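Minutes, exhibitions group, Jillville Print and Painting Rooms
26 Nov 2025

Present: Gülizar Sarıgül (chair), Dale, Priya, Renata, Tom W., Moira (minutes)
Apologies: Curtis

**1. Previous minutes**

Accepted with one correction. Item 4 said the linocut evening was canceled. It was moved to the upstairs room and went ahead.

**2. Winter portrait show: selection**

Gülizar reported that the open call closed with 47 works submitted. All have been looked at by at least two people in the group. The lower gallery takes 22 works at the spacing used for the landscape show, and fewer if the two large diptychs are accepted.

Renata asked whether the diptychs count as one work or two. Agreed: one work, one label, one fee.

Dale would like the hang to be tighter this time. He thought the landscape show looked sparse on the long wall, and two visitors had told him so. Priya disagreed and said portraits need more room around them than landscapes do, especially the small ones, which get lost next to a big head. No vote taken. Dale and Priya will make a paper layout each and bring both to the next meeting.

There was a long discussion of the pastel self-portraits by Şimşekoğlu. Five were submitted as a set and the artist has asked that they not be split up. Tom thought the third and fifth were weaker and would take only three. Gülizar said the set is a year of work on one face in one mirror, and that the weaker ones are part of what is being shown. Renata agreed. Moira noted that the call for entries said nothing either way about sets.

Decision: all five accepted, to hang in one row on the short wall. Tom asked for his disagreement to be minuted.

Decision: the call for entries to have a line about sets before the next one goes out. Moira to draft.

**3. Framing and glazing**

Almost half of the submitted works on paper came in without frames, although the call asked for frames. Options discussed:

- send them back and ask for frames
- lend the house frames, which are all one size
- pin the unframed sheets under clear film

Priya is against film on pastel. It lifts the surface. Agreed that no pastel or charcoal goes under film.

There are 18 house frames in the store. Dale checked them and four have cracked corners. Two of those can be glued. The other two should be used for parts.

Jisico has quoted for new mats in off-white. The quote is good until the end of the month after next. Renata asked if the mats are acid-free, as the last lot yellowed along the bevel. Gülizar to ask before ordering.

Decision: unframed works on paper to go in house frames where they fit. Artists whose work does not fit will be contacted by Priya and asked to frame it themselves.

**4. Wall color**

The lower gallery is due to be painted. Tom brought sample cards for a warm white, a pale gray and a dark green.

Dale and Renata prefer the green for oil portraits. Priya pointed out that most of the accepted works are on paper and the mats would glare against it. Gülizar suggested green on the short wall only. Tom said the short wall is now taken by the Şimşekoğlu pastels and green would kill the pinks in them.

Decision: pale gray throughout. Tom to buy paint. Two coats, and the skirting left as it is.

**5. Labels and wall text**

The wording on labels has been inconsistent. The landscape show had "oil," "oil paint" and "oils" on the same wall. Moira proposed a fixed order:

1. artist
2. title in italics
3. year
4. medium
5. price or "not for sale"

Accepted. Sitters will be named only if the artist has written permission. Where there is none, the label will give the title the artist supplied and nothing more. One entry is titled with a sitter's full name and Renata will check with the artist.

Gülizar has written a draft wall text. It was read aloud. Comments: too long by a third, and the part about the history of the mirror should go or be moved to the handout. Dale liked the mirror part. Gülizar will cut the text to one panel and put the mirror paragraph on the back of the handout.

No artist statements on the walls. They can go in the ring binder on the desk.

**6. Life drawing and portrait evenings**

Attendance at the portrait evenings has been steady. The room holds 17 easels and two sessions had people sitting on the floor with boards. Priya does not want to add easels, as the back row already can't see the model's hands.

Agreed to run two shorter sessions on the same evening in the new year as a trial, with the same model and a break between them. The model fee goes up to cover the longer evening. Renata to speak to the models.

Tom asked whether people can take photographs of the pose to finish work at home. The rule is still no, unless the model agrees on the night and says so to the whole room.

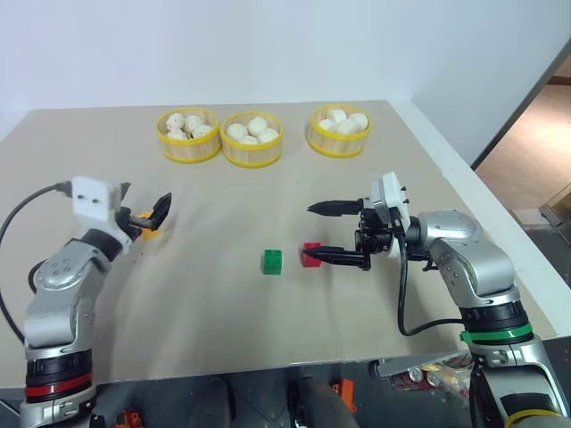 Priya also asked for the second spotlight to be mended. At present the light comes from one side only and the shadow side of the head goes flat by the second hour. Dale thinks it is the switch on the cable and not the lamp. He will take it home and look.

**7. Sales and commission**

Four works sold from the landscape show. All the artists have been paid. One buyer has not collected and has been written to twice. If there is no answer the work will be kept in the plan chest, not on the open shelf.

Renata proposed lowering the commission for first-time exhibitors. Gülizar was in favor, Dale against because the bookkeeping is already awkward. Carried over.

**8. Orusitz prize**

The Orusitz prize for a work on paper will be given again. The judge has not been confirmed. Agreed that the judge should not have taught any of the entrants in the last two years. Tom has taught at least three of them and will stay out of it.

The prizewinner will be announced at the opening, before the speeches. Last time it came after and several people had left.

**9. Any other business**

- The plan chest drawers are sticking again. Candle wax on the runners has worked before.
- Moira still has the key to the store and will get a second one cut.
- The mailing list has two copies of many addresses. Curtis to clean it up, in his absence.
- Renata has been offered a set of art monographs from a house clearance. Mostly portrait painters, some water damage. She will look at them and take what is usable.
- A visitor asked for a large-print list of works. Agreed. Moira will print five.
- The catalog from the July show is down to its last box. No reprint.

**Actions**

| Who | What |
|---|---|
| Gülizar | Ask Jisico about the mats; shorten wall text |
| Dale | Paper layout; glue two frames; spotlight |
| Priya | Paper layout; contact artists about frames |
| Renata | Models; sitter's name; monographs |
| Tom | Pale gray paint |
| Moira | Line about sets; label template; key; large-print list |
| Curtis | Mailing list |

Next meeting in the lower gallery if the paint is dry, otherwise upstairs. Dale and Priya to bring their layouts at the same scale.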